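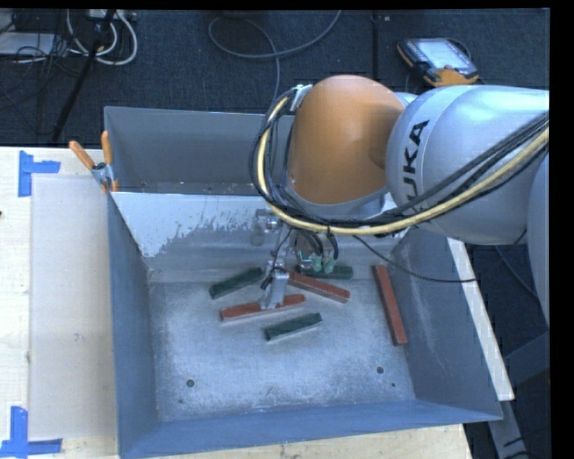 Red and green blocks in the metal bin, July

Worked on the bin until 2 in the afternoon. It came from the Isberg sale with the two shelves and it has been in the way ever since. The floor of it is scuffed all over, and I spent too long last night wondering if it wanted sanding. Decided to leave it. Scratches don't matter for blocks.

Three red, three dark green in there today. The rest are still in the Zarkico carton under the bench. I like the greens better. The reds show every mark, and I will have to wipe them down before they go anywhere.

Lunch was soup. Rang Filetti about the lids and got the machine. Makokha have the right size but want 2000 for a full set, so no -- I'll cut a board to fit.

Looked again at the old shop catalog from 1930. They sold long blocks by the pound then, mixed colors, buyer's choice of bin. Would have suited me.

Still to do: sweep, find the short ruler, move the carton before it gets damp. Rain on the way by the sound of it.

Print this entry | E-mail this entry

2 comments

oldtoolbox: Leave the floor as it is. I sanded one and it rusted by fall.

pell_m: Which page of the catalog? I have the later one and the blocks are gone from it.

Contact | All text copyright the author | Back to top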